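致 Keegan Paquette：

Mumex 项目（“桌边桶”试行）的中期进展如下，写于2021年10月11日。上一份报告是六月交的，当时的口气比较乐观，其中有几句我现在想收回来，后面会逐条说明。

## 一、做了什么

项目的想法很简单：吃完东西之后，桌上的包装袋、果皮、擦过油的纸，大多不会马上进垃圾桶，因为桶在厨房，人在客厅。Chan 当初的提案认为，只要在桌子旁边放一个口子够大的桶，桌面就会自己变干净。提案里用的词是“自然形成习惯”。我对“自然”两个字一直有保留，现在保留得更多了。

参加的住户共六户，都在 Fultine 小区，名单与立项时相同，中途没有换人。每户拿到一只桶、一张桌布和一块海绵，桌布可以不用，有一户确实没有用，说自己家的桌子不需要遮。登记表最初设计得很长，住户普遍不填，后来压缩成两页，填的人多了，填得认真的人多了多少，我不敢说。

入户走访每户安排两次，一次在发桶之后不久，一次在近期。第二次走访之前都打过电话。也就是说，我们看到的桌面，都是主人知道有人要来的桌面。这一点在 Chan 的小结里没有提，我认为应当写在最前面。

## 二、住户怎么说

几乎每一户都说“方便多了”。这句话我听得太顺，所以走访时会接着问：昨天晚饭后桌上剩了什么？这时候回答就开始不一样了。有人说剩了一个茶杯，有人说记不清，有一位阿姨很干脆，说昨天什么都没收，今天早上一起弄的，反正你们今天要来。

我把她的话原样记进登记表了，后来在汇总稿里没有找到。已经请 Chan 补回去。

抱怨主要集中在桶上：

- 桶没有盖。果皮放过夜有味道，夏天尤其明显，有两户自己在上面压了一张报纸。
- 桶口大，投得准，可是也显眼。客人一来，主人会把桶拎走，走了以后不一定拎回来。
- 套不套袋子说法不一。不套的要刷桶，套的抱怨袋口总往里滑。我们的说明单上对此只字未提，这是我们的疏忽。
- 小孩会把还要用的东西扔进去。有一户找了一晚上遥控器。

桌布的反馈反倒比预想的好。提案里桌布只是为了让桌面看起来整齐，住户却说有了布，碎屑拎起来一抖就行。代价是布很容易起皱，薄的包装袋躺在褶子里不起眼，收拾时容易漏掉。有人喜欢花布，有人嫌花，嫌花的那位说，浅色花布上掉一片黄叶子都看不出来。我觉得她说得有道理，下次采购应当选素色的，前提是还有下次。

## 三、我不同意的几处结论

Chan 的小结写道，桌边桶“显著减少了桌面滞留物”。我翻了登记表，没有找到能支持“显著”的东西。发桶之前我们没有登记过桌面的情况，所以谈不上减少。要比较，只能拿住户的回忆来比，而回忆是在发了桶、铺了新桌布、有人上门问话之后才产生的。

小结还写道，住户“普遍掌握了分拣顺序”。说明单上的顺序是：先把要留的东西挪到桌子一侧，再把包装扔进桶，最后用海绵擦布面上的水渍。实际走访时我看到的做法是先扔眼前的，再看剩下什么。海绵多数时候在桌上占着一块地方，跟水果、包装摆在一起，它自己也成了要收的东西。严格说，我们给每张桌子多添了一件杂物。

第三处是关于“可回收”。桶里进的主要是零食和食品的软包装，揉成一团，有的里面还沾着东西。提案曾暗示这些包装将来可以单独收集。就我看到的情况，一只桶什么都进，我看不出单独收集从哪里开始。建议从下一版文件里把这句话拿掉，免得 Iltel 那边当成承诺。

六月报告里有三句话是我写的，同样需要更正。一是“住户参与积极”，那时候只是领桶积极。二是“桶的尺寸合适”，当时没有人用满过，无从判断；现在看，大桶意味着倒得少，倒得少意味着味道重。三是“无需额外培训”，这句最不应该写，连袋子怎么套我们都没讲清楚。

## 四、经费

截至目前，物料一项尚余 657 元。主要是因为没有买桶盖，原预算里有，后来为了统一款式取消了。现在住户最想要的恰恰是盖子。我建议把这笔余款用在盖子上，先买少量，给愿意试的人家用，不再追加桌布。

走访的交通费没有超支。打印费略有浪费，旧版登记表印多了，背面已裁作便条。

Chan 提出过用余款制作一份宣传折页，标题都想好了。我的意见是先不要做。折页上要写什么效果，目前说不出来，硬写出来的内容以后还得改。

## 五、桌面与桶的现状

近期收拾的一张桌子，铺的是浅粉色花布，布面有皱褶，边上就是那种粉红色的大口桶。桌上放着一只像石榴的红果子、一块蓝海绵和一个皱巴巴的黄色小包装。桶里则是各色包装混在一处。 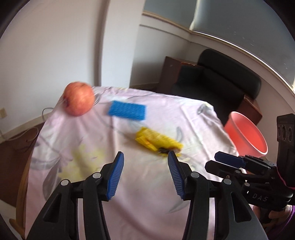 浅粉花布，旁边是桶

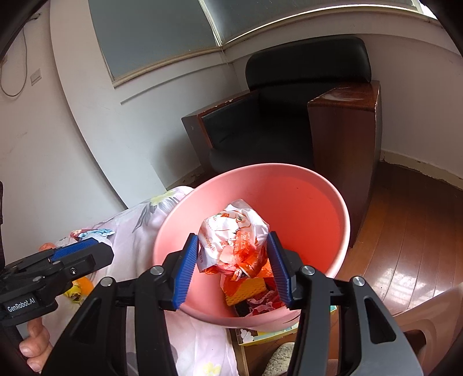

关于“要不要留”的判断，说明单也写得不够。水果要留，这没有争议。海绵要留，但应该回水池边，很少有人这样做。麻烦的是小包装：皱了不等于空了。有住户把只吃了一半的零食当垃圾扔掉，也有住户把空袋子在桌上留了好几天，以为里面还有。说明单只写了“将包装投入桶内”，没有一个字提醒先捏一捏、看一看。这一条改起来不花钱，我已经起草了新的写法：

> 拿起包装，先看开口，再捏一下。里面还有东西的，夹好放回柜子；空的，压扁投入桶内。

“压扁”两个字在内部有争论。Chan 认为住户嫌麻烦，写了也不会照做。我同意多半不会照做，但膨着的袋子进桶，很快就把桶口堵了，看上去是满的，下面其实还空着一大截。写上去至少可以看看有没有人照做。

桶放在桌子哪一边，也值得再试。现在多数人家放在靠过道的一侧，图的是走过去顺手，坐在另一头的人还是要站起来，于是包装被推到桌子中间，等着别人收。有一户把桶移到了靠墙那边，说是怕绊脚，结果用得更少。我没有足够的材料说哪边更好，只能说“放在桌边”这句话过于笼统，原方案却把它当成了全部。

## 六、下一阶段

在答应任何效果之前，我希望先补上缺的那一步：不打招呼地看一次桌面。住户若同意，可以约定一个较宽的时间段，具体哪天不说。有人会拒绝，拒绝也照实记下来。

其余安排如下：

1. 新说明单换掉旧版，控制在一页之内，袋子怎么套要配一张手画的示意图。
2. 桶盖先问后买，问的时候不要用“您是否希望桌面更整洁”这种问法，没有人会答否。
3. 海绵不再作为桌面物品发放，已经发下去的不收回。
4. 登记表增加一栏“今天没有收”，并且排在第一栏。现在的表默认每天都收了，不收的人只好空着，我们又把空着的算成了漏填。
5. 下一次报告由我和 Chan 分别写，各写各的，一并送上，最多占用您半小时。

是否扩大到其他楼栋，Iltel 上次来电时问过，语气像是已经定了。我的看法是现在扩大没有依据。几户人家用得还算顺，能说明的也就是这几户人家，何况其中还有把桶拿去泡拖把的。这一户在小结里被归为“持续使用”，我已经要求单列。

如果您认为必须在年底之前给 Iltel 一个说法，我可以提供一份只写事实的清单：发了什么、去了几次、住户原话、余款多少。效果一栏请允许我空着。

附件包括登记表扫描件、住户原话摘录和物料清单。原话摘录里有两处字迹看不清，我打了问号，没有替人家猜。新说明单的草稿另行发送，您若对“先捏一下”这句有意见，请在付印前告诉我。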